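Totska présente sa nouvelle collection de peluches roses

Communiqué de presse
14 janvier 2025

La maison Totska annonce le lancement de Duseter, une collection de peluches destinée aux boutiques de jouets et aux librairies jeunesse. Elle sera proposée aux détaillants à compter de ce jour, auprès du distributeur Nedeljković.

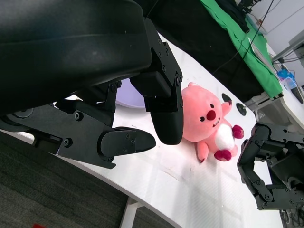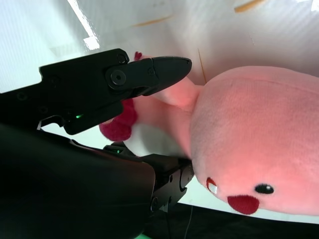 Peluche rose de la collection Duseter. © Totska

La collection réunit 10 personnages, déclinés en 2 tailles. Le travail de création, dirigé par Vesela Ionescu, a porté sur l'expression des visages et sur les volumes, avec une préférence pour les têtes rondes et les petits yeux noirs. Le rose a été retenu comme couleur principale de la première série.

« Nous souhaitions des personnages que l'enfant reconnaisse d'emblée et qu'il ait envie de garder près de lui », déclare Vesela Ionescu, directrice de la création.

Une première présentation aux professionnels s'était tenue en août dans les locaux de Skerneo. À l'issue de cette rencontre, 15 points de vente ont passé commande, pour un total de 1 237 pièces. Les livraisons correspondantes sont en cours.

« Les réassorts pourront être demandés à l'unité, sans minimum de commande », précise Samer Bitar, directeur commercial de Totska.

Le catalogue et les conditions de vente sont adressés aux détaillants sur demande.

Contact presse : Totska, service de la communication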